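19 July 2025

Millbridge gallery, audio return path. Carrying on from the intercom fault list.

Started with the talkback from the production desk to the commentary box. Enda Fitzgerald had reported a click on the director's key every time the box lamp came up. Swapped the key panel with the spare and the click stayed, so the panel is fine and has gone back in its old slot. Moved the box feed to port 9 on the matrix and the click went. Port 7 is the bad one. I have taped over it at the patch bay and written it on the sheet inside the door. Please leave the tape on until the card has been out.

The delay on the return is the bigger job. Commentary hear themselves late in the off-tube booth, enough that they pull one ear off. I put a pip down the line from the booth and read it back at the desk at 70 milliseconds. Most of that is the embedder, which was set to match the graphics machine and never set back after the graphics moved upstairs. Bypassed the embedder for the booth return only. The programme feed still goes through it and must do, or the lips will be out on air.

Things changed in the rack:

- booth return now taken from the desk aux 2 output, straight into the matrix
- embedder input left connected but not routed to the booth
- old return cable coiled at the bottom of the bay, labelled both ends

Levels needed a trim after that. The aux was hotter than the old path and the booth headphones were splitting on shouted words. Brought the aux down until they stopped and marked the position on the desk strip in pencil. Valdis Avotiņš read from a paper in the booth for a while with me on the desk, then we changed places. It sounded clean both ways, and the talkback ducked the programme as it should.

One thing left over from that. When the director and the producer key together, the booth gets the producer only. I think the priority is set in the matrix config and not at the panels, but I haven't got the login for that page. Left as is.

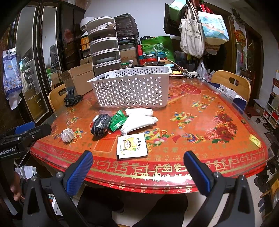

Gopinath Varghese asked whether the booth return should come off the aux at all, as the sound supervisor may want that output for the floor monitors on a show with an audience. He would sooner see a clean feed built in the matrix, with the aux kept as the fallback. I agree, but it needs the config page too, so it goes on the same request. Until then the aux is spoken for, and I have put a strip of tape over the knob with BOOTH on it.

Also looked at the Horobets converter on the outside source line. Lock light was dropping when the line was repatched and coming back by itself. Reseated the reference lead and the light held through every repatch I tried. The connector has a bit of play in it. New one to be crimped when the tool comes back from the outside broadcast truck.

For Ailbhe Keogh, who has the next rig: the drawing on the shared drive still shows the embedder in the booth return. I have marked up the paper copy in red and left it on the desk. The drive copy needs redoing before anyone traces a fault from it.

Still open:

- matrix login, then key priority and clean feed
- card for port 7
- reference connector on the converter
- drawing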